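Küchenarm in der Gemeinschaftswerkstatt: Becher greifen, ohne sie zu zerdrücken

Verdale, Projekt Kenus, Stand 7/27/26
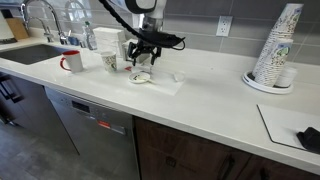

1. Frage zum Greifer

naheed_r
Guten Tag zusammen, ich baue mit zwei Leuten an einem Arm, welcher Pappbecher und Tassen neben der Spüle versetzen soll. Mit der Keramiktasse habe ich keine Probleme. Die Pappbecher jedoch werden von den beiden Fingern eingedrückt, besonders am oberen Rand. Ich fahre die Finger in 14 Schritten zu und warte dazwischen 200 Millisekunden. Hat jemand einen Rat, wie man die Kraft besser begrenzt?

2. Antworten

b.petersen
Greif tiefer. Der Rand gibt sofort nach, kurz über dem Boden ist so ein Becher viel steifer. Dann brauchst du an der Kraft vermutlich gar nichts zu ändern.

areeba_m
Da bin ich anderer Meinung, Birgit. Tiefer greifen heißt, dass die Fingerspitzen fast die Arbeitsplatte berühren. Bei uns ist der Arm zweimal auf der Platte aufgesetzt. Ich würde den Motorstrom messen und bei einer Schwelle anhalten.

b.petersen
Strommessung bei so einem weichen Becher? Der Anstieg geht doch im Rauschen unter. Weiche Fingerauflagen kosten fast nichts und helfen sofort.

naheed_r
Ich danke euch beiden. Ich habe zuerst die Höhe geändert, das ist das Einfachste. Es ist besser geworden, aber noch nicht zuverlässig. Beim Stapel bleibt eine andere Schwierigkeit: wenn er schief steht, kommen zwei Becher auf einmal mit.

samina.z
Den Stapel gerade führen, mit einer Röhre oder drei Stäben. Und prüfe bitte das Kabel am Handgelenk, wenn du tiefer fährst. Meines war zu kurz verlegt.

naheed_r
Das Kabel hat noch genug Spiel, ich habe es heute kontrolliert. Die Auflagen aus Silikon probiere ich als Nächstes und berichte dann.

Kommentare (3)

Rafia Swati: Welche Software benutzt ihr für die Bahnplanung? Ich komme mit Istard nicht zurecht.

Naheed Rind: Wir haben etwas Eigenes geschrieben, es heißt Cervantes. Ich kann es dir schicken, die Anleitung ist aber leider noch unvollständig.

Rafia Swati: Sehr gerne, auch ohne Anleitung.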